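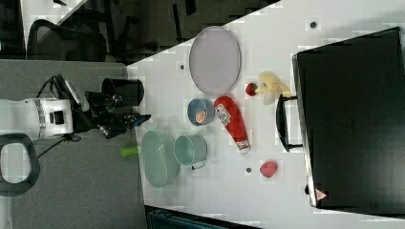

Sorting a play kitchen back into sets

A mixed play kitchen usually contains dishes, pretend food, and one or two larger pieces from different makers. The method below sorts everything on one table and takes 6 steps. It assumes a clear surface at working height and a damp cloth.

1. Empty every bin onto the table. Leave a hand's width between pieces so that nothing rolls under a plate.

2. Pull out the dishes first. Group them by form — plates, bowls, cups and mugs — and ignore color. The Vaveck and Daltis ranges share several colors, and sorting by color mixes the two.

3. Place the largest plate toward the back of the table and work forward from it. Flat pieces go down before deep ones. 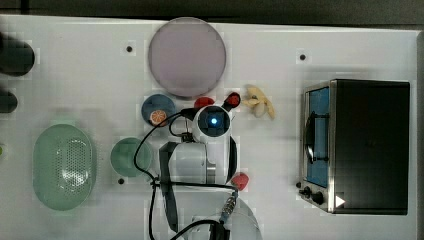 4. Pretend food is sorted by type, with fruit kept apart from bottles and packets. Use a small bowl to hold pieces that are easy to lose. An orange slice in a blue bowl, for instance, stays where it is put, while rounded pieces left on the bare tabletop can travel. If the table has holes in its surface, as this white one does, check that no piece is small enough to drop through. Appliances such as a toaster oven belong at one side, with space left in front of the door.

5. Wipe hard plastic with the damp cloth and plain dish soap. Do not soak hollow food; water enters at the seam and is difficult to remove. Open the oven door and wipe the inside separately. Painted pieces get a dry cloth only.

6. Pack by weight. Appliances go on the bottom shelf, dishes above them, food on top in an open basket. The Grestumitz shelf bin measures 400 mm across and accepts most plates lying flat. The deeper Rao bin is 495 mm and will take a toaster oven on its back — measure the door handle as part of the depth.

Label the front of each bin, not the lid. Two bins are enough for a typical mixed kitchen. Pieces with split seams or flaking paint should be set aside before packing and kept out of both bins. Repeat the full sort in December, and do only steps 4 and 6 in between.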